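Brino Publishes Workstation Layout Guide for Two-Slot Toasters in Shared Kitchens

January 12, 2026

Brino, a supplier of small-appliance fittings and serving ware for staff kitchens, has released a revised layout guide for toast stations built on a single two-slot toaster. The guide covers the position of the appliance on the tabletop, the position of the tray, the order of handling, and cleaning intervals. It replaces the earlier guide, which was written for four-slot units and conveyor toasters and had little to say about smaller rooms.

The revision follows a use survey carried out in December at 8 sites operated by Momance, a contract caterer. Staff at the sites logged 1249 toasting cycles on two-slot machines. Of these, 329 were cycles in which only one slot was loaded. The earlier guide assumed full loading at all times and set the serving area accordingly, with room for a stack of slices beside the machine.

"Single-slice use is a normal condition and the layout has to work for it," said Yae Kamata, product manager for kitchen layouts at Brino. "A slice that comes up at an angle has to be picked out by one end. The person needs a clear approach to the top of the machine and a flat place to put the slice down right away."

The guide specifies a plain, light-colored tabletop with no shelf directly above the toaster. The toaster stands near the center of the surface, away from the table edges. The side with the lever and browning dial is kept clear so that both can be reached without moving the machine. A single flat tray with a raised rim is placed on the opposite side. Plates, butter, spreads and the bread supply are kept on a separate surface.
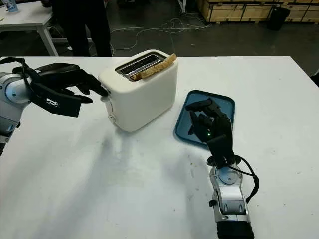 Tray selection is covered in its own section. Brino recommends a rigid plastic tray with rounded corners and a rim high enough to hold crumbs when the tray is carried to the sink. A solid color that contrasts with both the tabletop and the bread is preferred, as crumbs and broken crust are easier to see against it. The tray need not be square to the toaster. In the survey, staff tended to turn it slightly toward the side they were standing on, and the guide now permits this as long as the tray lies fully on the table and does not touch the toaster body.

The handling sequence has been cut to 4 steps: load, lower, remove, set down. The earlier version included a separate step for checking color partway through the cycle. That step has been dropped. Users who want darker toast are told to change the dial setting before loading and to leave the lever alone until the cycle ends. Slices resting at an angle in the slot are to be lifted by the higher end. If a slice is caught below the rim, the machine is to be unplugged and allowed to cool before anything is done about it. Metal utensils are not to be used in the slots under any circumstances.

Cleaning instructions have been reorganized by part. The outer body is wiped with a damp cloth once the machine is unplugged and cool. The metal surround at the top of the slots is wiped dry, with no cleaning fluid applied. The crumb tray, where fitted, is emptied at the end of each shift. The serving tray is washed with the general dishes and returned dry. A one-page wall chart with the same instructions is included and may be copied for use on site.

The layout was reviewed before release by Weidong Zhong, a kitchen planning consultant with Navaratnam. His review led to two changes. The first moved the bread supply off the toaster table. The second added a limit on cord routing, so that the cord leaves from the back of the table and does not pass under the tray.

"Most of the clutter in a small kitchen ends up next to the toaster," Zhong said. "The drawing in the old guide had five items on that table. The new one has two."

Brino will supply the guide with its Aller range of serving trays. Existing customers can request a copy at no charge. Sites with more than one toast station may order up to 8 additional wall charts with each copy. The four-slot and conveyor sections of the earlier guide remain valid and will be reissued as a separate document at a later date.

About Brino
Brino supplies trays, stands, cord guides and printed layout materials for staff kitchens, canteens and break rooms. Its products are sold through catering distributors.

Press inquiries
Yae Kamata, Product Manager, Kitchen Layouts, Brino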